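Maintenance and Setup of the Kemppainen Two-Arm Mobile Unit
Project report, Group 8
Réka Fekete, Valtteri Savolainen

3. Gripper calibration

The unit carries two arms on a shared mobile base, each with its own gripper. When we took over the setup, the right gripper closed off-center and the left one reported a fault on most cold starts. The maintenance log gave 1,931 cycles since the last zeroing. The procedure in the Prernby lab notes calls for zeroing every 2,000, so the interval had not been exceeded and we looked for another cause.

The fault was traced to the home offsets in the configuration file. Both arms had been given the same sign on the wrist axis. One value was inverted, the file was reloaded, and each gripper was opened and closed through its full travel with the base locked. The same file drives the simulated unit, so every change was loaded there first. The house model was used for this step – its doorways leave little room on either side of the arms.

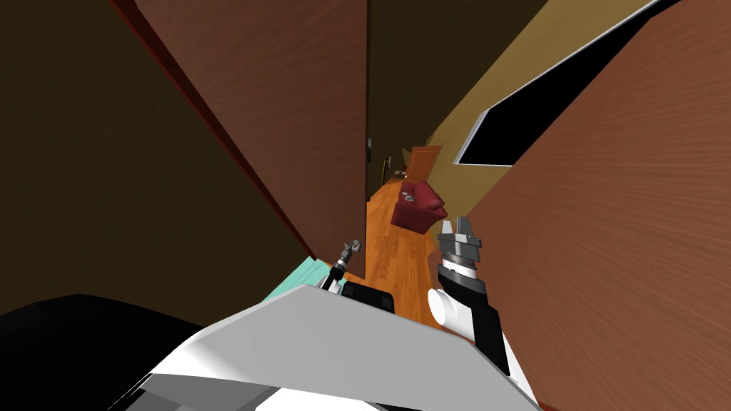

Debashish Wijesinghe objected at the Friday review that a clean run in simulation says nothing about backlash in the real wrist, and that the offsets should be checked again with a dial gauge after the first hour of driving. We accepted the point and added the check to the service sheet.

3.1 Service sheet

Before each session: lock the base, home the left arm, then the right. Compare the reported finger position with the gauge block. If the difference is more than 2 mm, stop and rezero. Wipe the finger faces with a dry cloth. Do not oil the wrist rings.

After each session: park both arms, write the cycle count in the log, and save the configuration file under a new name. We lost one afternoon in March to an overwritten file.

3.2 Open items

The cable guide on the right arm still rubs at full extension. A longer guide has been ordered from Wultell and had not arrived at the time of writing.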